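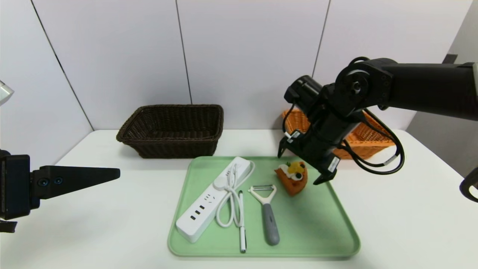

CHAPTER 5

Branch Circuits and Connected Load

5.1 Introduction

Chapter 4 followed the electrical service from the utility connection to the main panel. This chapter covers the part of the system that lies between the panel and the equipment people use. That part is made up of branch circuits. A branch circuit is the set of conductors that runs from the last overcurrent device, usually a breaker, to the outlets it supplies.

Most of the wiring in a house or small office, measured by length, belongs to branch circuits. So do most service calls. A breaker that trips every Tuesday morning, a light that dims when a copier starts, a receptacle faceplate that feels warm to the hand: each is a question about load on a branch circuit, and each can be worked out with the methods given in Sections 5.3 through 5.6.

The reader should already be able to use Ohm's law and the power equation (Chapter 2) and to read a panel schedule (Section 4.7). The examples assume a nominal supply of 120 volts unless another value is stated.

5.2 Terms

The following terms are used throughout the chapter. Several have looser meanings in daily speech, and the student should take care to use them as defined.

Outlet. A point on the wiring system where current is taken to supply equipment. A ceiling box feeding a light fixture is an outlet.

Receptacle. A contact device installed at an outlet for the connection of a plug. What most people call "an outlet" is a receptacle.

Connected load. The sum of the ratings of all equipment attached to a circuit, whether or not the equipment is running.

Demand. The load drawn at a given time, or averaged over a stated interval. Demand on a circuit is nearly always lower than connected load.

Continuous load. A load expected to hold its maximum current for three hours or more.

Relocatable power tap. The trade name for what is sold in stores as a power strip. It adds places to plug in equipment. It adds no capacity to the circuit.

The last definition deserves a second reading. A circuit rated at 15 amperes remains a 15-ampere circuit with one device plugged into it or with nine. Multiplying the number of receptacles makes it easier to reach the limit and does nothing to raise it.

5.3 Capacity of a Circuit

The capacity of a single-phase branch circuit, in volt-amperes, is the product of its voltage and its current rating:

S = V x I

For a 15-ampere circuit at 120 volts, S = 1,800 volt-amperes. For a 20-ampere circuit, S = 2,400 volt-amperes.

These figures are upper limits. Where a load is continuous, common design practice holds it to 80 percent of the rating of the breaker. The working limits are then 1,440 and 1,920 volt-amperes. The reduction is a matter of heat. A standard breaker opens in response to a heated metal strip, and a current held near the rating for hours will warm the breaker, its terminals and the breakers on either side of it.

For resistive equipment such as heaters and toasters, volt-amperes and watts may be treated as equal. For motors and for many electronic power supplies they may not, and the volt-ampere figure governs. Power factor is taken up in Chapter 8.

5.4 A Worked Case: The Olivares Office

The case below is used again in the exercises, so the figures should be kept at hand.

The Olivares office occupies the second floor of a converted house in Odley. One 15-ampere circuit feeds the receptacles in the front room and in the hallway behind it. In November the tenants reported that the breaker opened on cold mornings, a short time after the staff arrived. Dale Perron, the electrician on the call, recorded the following connected load:

Portable heater, Kernik: 1,500 W
Desktop computer and monitor: 189 W
Task lamp: 36 W
Network equipment: 69 W
Total: 1,794 W

The total falls 6 watts short of the circuit's full rating of 1,800 volt-amperes. Taken by itself, this sum would suggest a circuit that is heavily loaded but not overloaded. Two further facts change the result.

First, the heater runs all morning and is therefore a continuous load. Its 1,500 watts alone exceed the 1,440 volt-ampere working limit.

Second, the list covered the front room only. A coffee maker in the hallway, supplied by the same circuit, had been left out - the tenants thought of the hallway as a separate room with separate power. With the coffee maker heating, the current rose to about 22 amperes, and the breaker opened within minutes, as it was built to do.

The remedy was a new 20-ampere circuit for the heater. The existing breaker was left in place. Replacing it with a larger one would have stopped the tripping and left the original conductors without proper protection, a fault discussed in Section 5.8.

5.5 Surveying an Existing Circuit

The error in the Odley case was one of survey, and it is common. Walls and doorways tell the surveyor very little about where a circuit begins and ends. The following procedure should be used before any sum is made.

1. Switch off the breaker for the circuit in question.

2. Test every receptacle and fixed light on the floor, and in the rooms directly above and below. Record each one that is dead.

3. Restore power. At each recorded point, list all attached equipment with the rating printed on its nameplate. Where only amperes are given, multiply by the supply voltage.

4. Mark each item as continuous or noncontinuous.

5. Measure the current at the panel with a clamp meter during the period of heaviest use, and compare it with the sum.

A sample survey form, based on the one used by the Stolta training shop, is printed at the end of the chapter. The columns for steps 3 and 4 should be filled in at the equipment. Entries made later from memory tend to omit small loads.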